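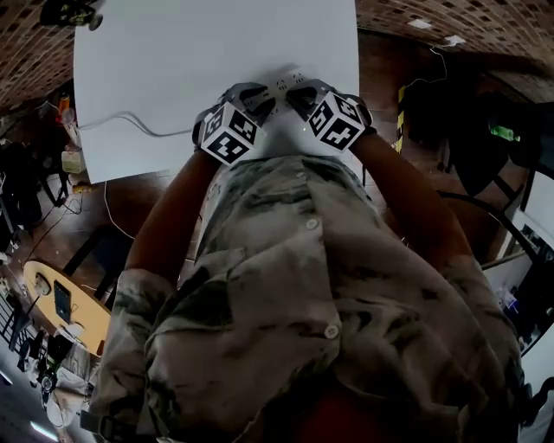
Chapter 2
Friction Between Dry Surfaces

2.1 Why friction needs its own chapter

In the first chapter every surface was treated as smooth. A block on a ramp slid without resistance, and the only force between block and ramp acted at right angles to the contact. That assumption keeps the algebra short, but it removes most of what makes everyday objects behave as they do. A ladder leaned against a wall would slide down, and a nail could be pulled from a plank with no effort.

Friction is the force that acts along a contact and opposes sliding, or the tendency to slide. In this chapter the surfaces are dry and solid. Contacts with a film of oil or water between them follow different rules and are left to a later chapter.

By the end of the chapter the reader should be able to draw a free-body diagram that includes friction, decide whether an object will slip or stay put, and find the force needed to start it moving. The reader should also be able to say when the simple law of friction can be trusted. Students who are unsure of free-body diagrams should work through the review problems of Chapter 1 again before going on.

2.2 Static and kinetic friction

Suppose a heavy crate rests on a level floor and a worker pushes it sideways with a small force. The crate does not move. The floor must then be pushing back on it with an equal force in the opposite direction. If the worker pushes harder, the force from the floor grows to match. This is static friction. Its size is not fixed in advance; it takes whatever value is needed to prevent sliding, up to a limit.
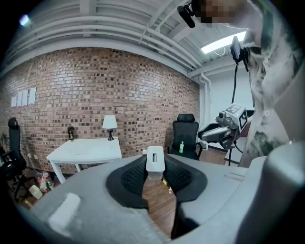

Once the limit is reached, the crate slips. The force that opposes the motion from then on is called kinetic friction, and for most pairs of dry materials it is lower than the static limit. Anyone who has moved furniture will know the effect: the first shove is the hard one.

The static limit is found by experiment to be proportional to the normal force, which is the force pressing the two surfaces together. The law is written

F(max) = μs N

where N is the normal force and μs is the coefficient of static friction. The coefficient has no units. It belongs to a pair of surfaces, never to one material alone, and a table that lists a single value for "wood" or "steel" should be read with care. Kinetic friction is written in the same way, with the coefficient μk in place of μs.

Worked case. A crate weighing 600 N stands on a level floor at the Prekbridge warehouse. A horizontal pull is increased slowly, and the crate begins to slip when the pull reaches 151 N. The floor is level and the pull is horizontal, so the normal force equals the weight. The coefficient of static friction is therefore 151 divided by 600, or 0.25 to two figures. If the pull had been only 20 N, the friction force would have been 20 N as well. A common mistake is to use μs N in both cases.

2.3 What happens at the contact

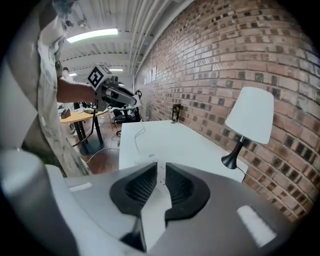
No solid surface is flat at a small enough scale. Two blocks that look fully in touch meet only at scattered high spots, and the total area of these spots is far smaller than the area of the faces. Pressing harder flattens the high spots and brings more of them together, so the true contact area rises with the normal force. For hard materials this explains why the apparent area drops out of the law. Rubber is a less simple case. It is soft enough to deform around the roughness of the other body, and its coefficient often falls as the pressure rises. The shape of its surface matters too. On the two black rubber fingers shown with this section, the inner faces are ribbed and grooved, so a flat object held between them would bear mainly on the ribs. The load is then carried by a smaller area at a higher pressure, and the friction cannot be predicted from the material alone. Measured values for such a surface apply to that pattern and should not be carried over to a smooth sheet of the same rubber.

The law in Section 2.2 is thus a summary of measurements, with limits. It works well for hard, dry, clean bodies at moderate loads and low speeds. It works less well for soft bodies, for very light loads where the surfaces stick to each other, and at high speeds where heating changes the contact.

2.4 The angle of friction

A coefficient can also be found without a force gauge. Place the block on a board and raise one end slowly until the block starts to slide — the tangent of the board's angle at that moment equals μs. The weight of the block cancels out of the result. The proof follows from resolving the weight along the board and at right angles to it, and is set out in full below.

Let W be the weight of the block and θ the angle of the board at the point of slipping. Along the board, the friction force is W sin θ. At right angles to it, the normal force is W cos θ. Dividing the first by the second gives μs = tan θ.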